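August, early morning, before work

Slept badly and got up at five, so I put the new record on low in the kitchen and listened to the whole thing twice before the coffee ran out. It is the Hollmann recording of the quartet with the hurdy-gurdy player, the one I ordered in the spring and had stopped expecting. The sleeve says it was made in a chapel at Urncombe over 2 nights. You can hear the room. The cello notes stay up in the air for a long time after the bow has left the string, and in the slow piece they let that happen and wait for it.

I had thought the hurdy-gurdy would cover everything. On the records I grew up with it sits on top like a lid. On this one it is mostly underneath. The drone comes in so low that I took it for the refrigerator the first time and went to check. The viola moves against it by very small steps, and the two violins don't play for nearly four minutes. When they do come in they play the old dance tune at half speed, one phrase each, and neither of them finishes it.

The tune is the one in the Dretwood book. The notes say 1651, which I think is the date of the book and not of the tune. Tunes like that were usually played for years before anybody wrote them down. I got my own copy out, the paperback with the tape on the spine, and followed along. They leave out the third strain completely. I have always left it out too because it is awkward under the fingers, and I was glad to see I am in good company, although their reason is probably a better one.

Side two I am less sure of. The long piece is called Isulix and it was written for the group. It is built from one pattern of seven notes that goes around and loses a note every so often. By the end there is one note and the wheel. I admired it the first time and got restless the second time. It may be one for the concert hall, where you can watch who drops out. At home I kept looking at the clock on the stove.

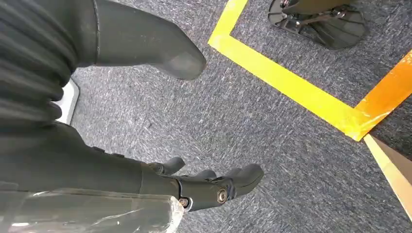 The short pieces after it are good again. There is a lullaby that the cello plays alone with the mute on, and a reel that goes off so fast the hurdy-gurdy buzzes all the way through. I think the buzzing is meant. There is a way of snapping the crank so that a loose bridge rattles, and good players can put it on any beat they like. I tried it for a year on a rented instrument and got it on no beat in particular. The strings also needed cotton wrapped around them where they touch the wheel, and I was always putting on too much or too little. I gave the instrument back with the cotton still wrong.

They pressed 500 of these. Mine has no number on it, just a plain white inner sleeve and a sheet folded in half with the notes. The surface is quiet except for one tick near the start of the lullaby, which I cleaned twice and which is still there. I paid 50 dollars with the postage. That is more than I like to pay for a record, and I said so to myself when I ordered it, and I have not bought another one since.

Practiced for half an hour afterward with the heavy mute on because of the neighbors. Took the dance tune at their speed, which is harder than playing it fast. The bow runs out. I had to change in the middle of the long notes and could hear every change. I tried it nearer the fingerboard with less weight and that helped some. Then I played the third strain, slowly, all the way through, to see what was in it. There is a nice turn in the fifth measure that I had forgotten. The rest is mostly scales.

Things to do: new rosin, the old cake has cracked across. Copy out the viola part by ear while I still remember how it goes. Write to the shop and ask if they can get the group's first record, the one with only the quartet on it. Return the library's book on drones, overdue again.

Rain started a little before seven. Left the record on the turntable with the lid down and side one facing up for tonight.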